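Minutes, gear bench catch-up, January 9, 2023
Baltent small drives workshop, upstairs lunch room

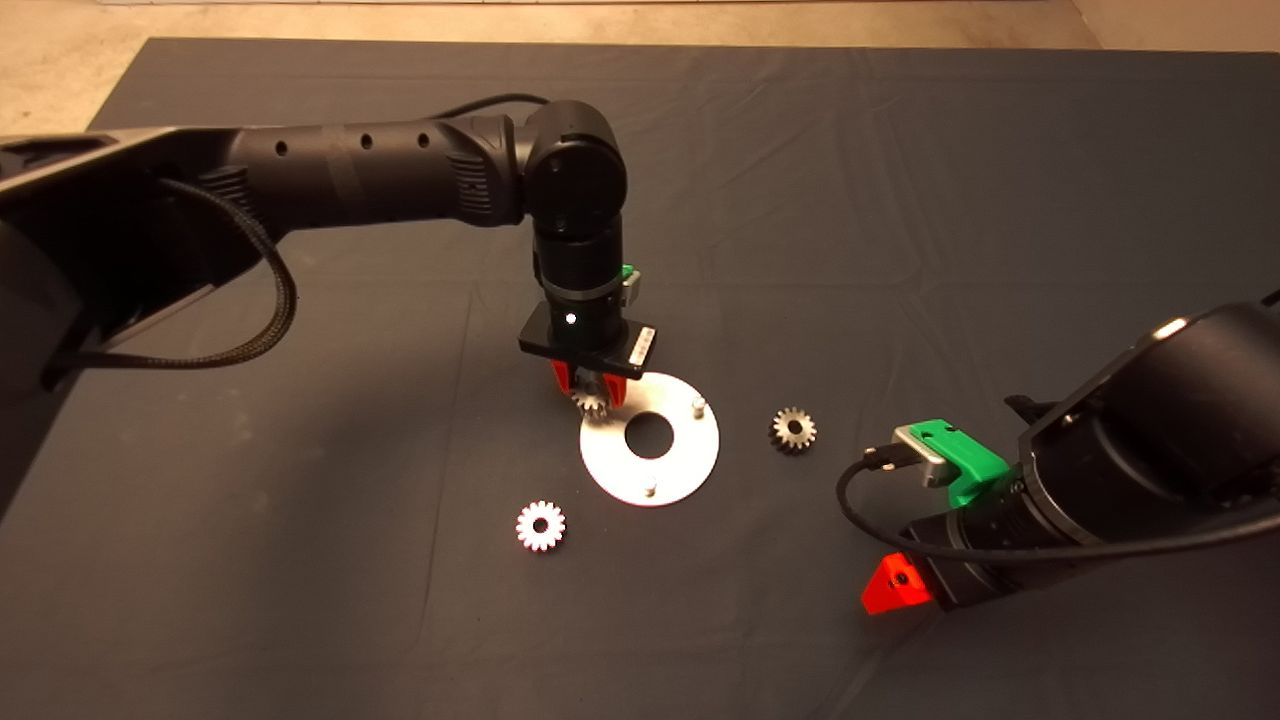
Taken down by me, Ruby-Lee McAlister, seeing as I lost the draw again. Sorry in advance for the chattiness, but Renata says the last lot of minutes read like a parking fine, so you're getting these.

Who came: Renata Zúñiga (chair), Kacper Walczak, Maja Jakubowski, Cyprian Wysocka, me. Apologies from the Kwiatkowski service fellow, who was going to dial in and got stuck on another job.

We started ten minutes behind while Kacper hunted for the good chair.

1. Last minutes

Accepted. Cyprian wanted it noted that he never said the arms were "useless", he said they were "useless before smoko". Noted!

2. How the gear job is going

Kacper took us through it. The two arms have been on the planetary plates for the Fidau order since August, and the job is still the same one: pick up a spur gear, get it over a pin on the plate, lower it, go back for the next. The left arm has been doing most of the placing. Best shift so far was 340 plates, which got a little cheer from Maja's end of the table. The target in the plan is 535 and Kacper was pretty frank that we won't see that until the gears stop landing crooked on the pins.

When one goes crooked the arm stops and waits, and somebody has to walk over, lift the gear off and press the reset. On a good morning that's hardly anything. On a bad one Maja reckons she did nothing else, and she'd got her steps up by morning tea.

We had a long chat about the cloth. The arms work over a dark grey cloth and it creases up, especially if whoever cleared off the night before just tugged it straight from one side. Kacper thinks a gear sitting on a fold gets picked up on a slight tilt and then it's a fight to get it down the pin. Cyprian thinks the cloth is fine and the trouble is the fingers. They went round on this for quite a while (I had a biscuit). Renata asked them to try a shift with the cloth clamped down at the corners before anybody spends money, and both of them agreed to that, a bit grudgingly.

Maja also asked if the gears could be set out the same way every time. At the moment they just get put down loose near the plate wherever there's room, and she finds it hard to tell at a glance what's been missed. Kacper will mark up a layout.

3. What people are doing now

I think this was the item everyone had come for. Before the arms, Maja and Cyprian both sat at the bench and built plates by hand all day. Now one of them minds the arms and the other does checking and packing, and they swap at lunch.

Maja's wrists are much better and she said so first thing. She also said she misses having her hands busy, and that minding is tiring in a way she didn't expect, all that watching and waiting for a stop. She has caught herself reading the same line on the job sheet over and over. She'd like the swap every two hours. I said I'd like that too when I'm covering, for what it's worth.

Cyprian's worry is different. He can feel a bad gear in his fingers, a burr or a tight bore, and he used to chuck those in the reject tin without thinking. The arm picks up whatever is there and has a go. He's finding the bad ones at checking now, when they're already on the plate, and it's a nuisance to get them off again. He brought 3 along in his shirt pocket and passed them round, and I could feel it on two of them, so either the third was fine or I've got office hands.

Renata said that's exactly the sort of thing she wants written down, and asked if Cyprian would run a sorting step ahead of the arms with his own list of what to look for. He went a bit pink and said yes. There was some talk of whether that comes with a pay step. Renata will take it to head office and she was careful not to promise anything. Kacper said, and I'm with him, that if we're asking people to know more then the pay sheet ought to say so.

4. Training

Only Kacper can re-teach a position at the moment. When he was away over the break the arms sat idle for a day and a half, and Maja and Cyprian went back to building by hand (quite happily, by all accounts). The Zivico course is 40 hours and can be spread over a couple of months. Maja put her hand up straight away. Cyprian wants to sit in on the first part and see how he goes. I asked whether it would be in paid time and Renata said yes, all of it.

5. Other bits

Cables. The loop hanging by the left arm's shoulder bothers Maja when she leans in to clear a gear. Kacper will look at whether it can be tied back without pulling when the arm moves.

The stool at the checking bench is wobbly. Still. I've now minuted this stool more than I've minuted myself.

Who's doing what

Kacper: clamp the cloth for one shift and write down the stops; mark up the gear layout; look at the cable.
Cyprian: first go at the sorting list, one page is plenty.
Maja: draft a two-hour swap roster and show it to Cyprian before it goes up.
Renata: pay question to head office; book the course.
Ruby-Lee: stool.

Next catch-up is after the clamped cloth shift, when Kacper has his list of stops. Maja is taking the minutes.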